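Harkarley Library Game Shelf Opens for Loans

Harkarley Public Library will begin lending games and small sports items on Thursday. Anyone with a library card can borrow up to two items at a time for nine days. The shelf is next to the front desk and opens with 98 items, most of them donated by local families. 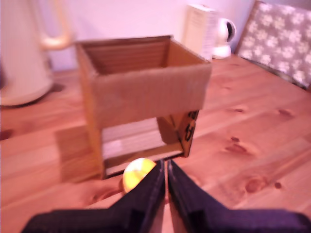 Do borrowers have to pay a deposit?
There is no deposit and no rental fee. A lost item is charged to the card at its replacement cost.

The idea came from the Naton branch, which started a similar shelf last August. That branch logged 2105 loans in its first year – more than its whole movie collection over the same months. Board games went out most often, followed by puzzles and lawn games. 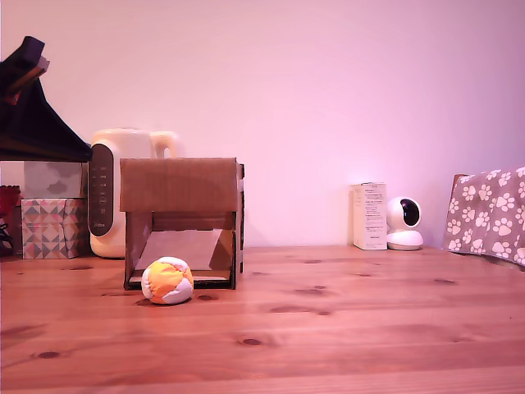

Harkarley's collection leans toward things that can be played indoors. There are card games, dominoes, two chess sets and a bin of small items for tossing and kicking games. A fabric ball sewn in orange, yellow and white panels is the kind of thing that works well on a kitchen table or in a hallway. Larger outdoor sets will be added in spring.

Items can be reserved online or by phone. Returns go to the desk during open hours. 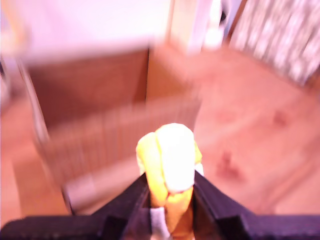 They should not be put in the book drop, where boxes tend to split and pieces get lost. Staff will check each set when it comes back.

Shelving was paid for with a $2424 grant from the Kandpal Fund. Druvero Hardware on Main Street supplied the storage bins at cost.

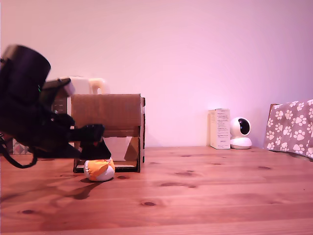
Page last updated: Thursday, 10:40 a.m.

Donations are still being accepted. Games should be complete and clean, with the rules included if possible.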